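Virer Opens Clothing Care Program to Households Across Brilunley

Free sessions on drying, hanging and storing everyday clothes to run through April 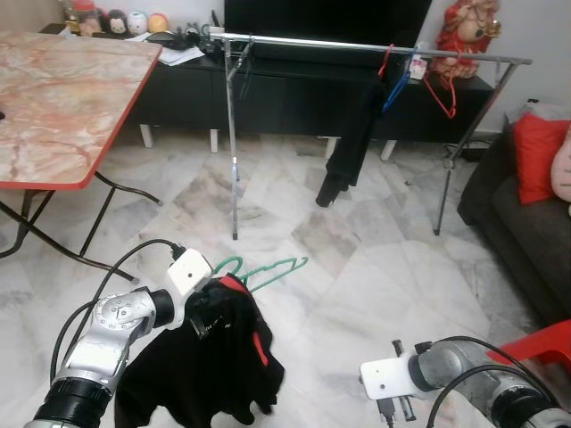
BRILUNLEY, Oct 4, 2018 - Virer, the household skills organization, today announced the opening of its Clothing Care at Home program to all residents of Brilunley. The program offers free instruction in the care of everyday garments after washing, including drying indoors, choosing and using hangers, folding, minor mending and seasonal storage. Sessions begin this month at the Marciniak Center and will continue through April.

The program was first offered last winter to a group of 23 households in the Zerkport district. Participants met once a week in the evening and practiced with their own clothes. Virer has since revised the course materials, added a session on mending and extended the schedule. Places are now available for 200 households in the first season.

Clothing Care at Home is intended for people who dry and store clothes in ordinary living space. Many homes in Brilunley have no laundry room, and many apartment leases do not permit outdoor lines. In these homes a drying rack is commonly set up in the living room, near the television or beside a folding table, and is put away again before guests arrive or the evening meal is served. The course has been written with such rooms in mind and does not require participants to buy furniture or appliances.

"Most advice on clothing care assumes a spare room and a good deal of time," Virer said in a statement. "Our participants told us they had a rack, a few hangers and one evening a week. The course was rewritten on that basis, and we are pleased to offer it to the whole city."

Course content

The full course consists of 5 sessions, each lasting 90 minutes. Participants may attend the complete series or register for single sessions.

The first session covers drying racks. Participants learn how to place a rack so that air can move on both sides, how far apart garments should hang, and how to arrange long items so that hems stay clear of the floor. Instructors also discuss tile, wood and carpeted floors, and how each should be protected from dripping water. Thick garments such as sweatshirts and lined jackets are given separate attention. They dry slowly at the cuffs, the waistband and the underarm seams, and they should be turned at least once during drying.

The second session concerns hangers. Plastic, wood and wire hangers are compared by weight, shoulder width and grip. Participants practice inserting a hanger from the bottom of a knit garment so that the neckline is not stretched, and fastening buttons or zippers before a garment is hung. A portion of the session is set aside for sorting hangers brought from home. Households tend to collect hangers in many colors and sizes, and the course suggests a simple use for this: assigning one color to each member of the family, so that clothes taken from the rack can be returned to the right closet without further sorting.

The third session is devoted to folding and to care labels. Participants review the common washing, drying and ironing symbols and learn where labels are usually sewn. Black and other dark garments with trim in a contrasting color are used for part of this lesson, as the trim may call for cooler water than the main fabric. Folding is taught on a table of normal household size. A small folding table is sufficient, and the course shows how to work through a full load on one without letting finished stacks fall.

The fourth session, new this season, introduces minor mending. It covers loose buttons, fallen hems, small tears along a seam and the replacement of a drawstring. Needles, thread and scissors will be provided. Sewing machines are not used.

The final session deals with storage between seasons. Subjects include cleaning before storage, the use of breathable covers, protection against moths and damp, and the selection of garments to be given away. Each household receives a printed chart on which stored items can be listed by box or shelf.

Results from the first season

At the close of the Zerkport sessions, Virer invited participating households to complete a written survey. Respondents most often named the lessons on hanging and drying as the ones they continued to use at home. Several households reported that they had changed the position of their drying rack after the first session, moving it away from a wall or a large piece of furniture. Others asked for more time on repairs, and the mending session was added in response to those requests.

The survey also showed that the original start time was difficult for families with young children. Evening sessions will now begin at 6:30 p.m., and a morning series has been added. Children may attend with an adult. A table with drawing materials will be available at the back of the room.

Printed guide

Virer has also prepared a 48-page guide to accompany the course. The guide, titled From Rack to Closet, contains step-by-step instructions for each subject covered in the sessions, a table of care symbols and a section on arranging clothes care in shared rooms. That section addresses the practical matter of keeping racks away from televisions, cables and heaters, and of keeping papers and ornaments on nearby cabinets dry while washing is being hung.

A first printing of 2,000 copies has been completed. Copies will be given to every registered household at its first session. Remaining copies will be placed in the reading room of the Marciniak Center, where they may be taken free of charge while supplies last. A large-print edition is in preparation and is expected to be ready before the end of the season.

Hanger and rack exchange

In connection with the program, Virer will hold a hanger and rack exchange at the Marciniak Center during the first week of each month. Residents may bring clean hangers in usable condition and take the same number in another size or type. Folding drying racks will be accepted if the legs lock properly and the rails are free of rust. Broken plastic hangers cannot be accepted. Bent wire hangers may be left in the metal recycling bin at the side entrance.

Racks received through the exchange will be checked and offered first to households that do not own one. Requests for a rack may be made at the time of registration or at any session. Racks must be collected from the center, as delivery is not available.

Registration

Registration is open now and will remain open until all places are filled. Residents may register in person at the front desk of the Marciniak Center or by mail, using the form printed on the back of the program leaflet. Leaflets are available at the center and at the Virer office in Zerkport. One registration covers all members of a household.

Participants are asked to bring two or three garments of their own to each session. For the first two sessions, at least one of these should be a heavy item, such as a hooded top or a jacket. Garments should be clean. Those attending the mending session may bring one item in need of repair, and are advised to choose something that can be finished in a single evening.

The meeting rooms at the Marciniak Center are on the ground floor and have step-free access from the parking lot. Residents who need an interpreter, seating near the instructor or other assistance should note this on the registration form. Requests received one week before a session can usually be met.

About Virer

Virer provides instruction in practical household skills to residents of Brilunley and the surrounding area. Its courses include clothing care, kitchen organization, basic home repair and moving preparation. All courses are offered without charge. The organization has its office in the Zerkport district and holds most of its public sessions at the Marciniak Center.

Media inquiries

Members of the press who wish to attend a session or request a copy of From Rack to Closet may write to the Virer Press Office, Zerkport, Brilunley. Visits should be arranged in advance - photography during sessions is permitted only with the agreement of those taking part.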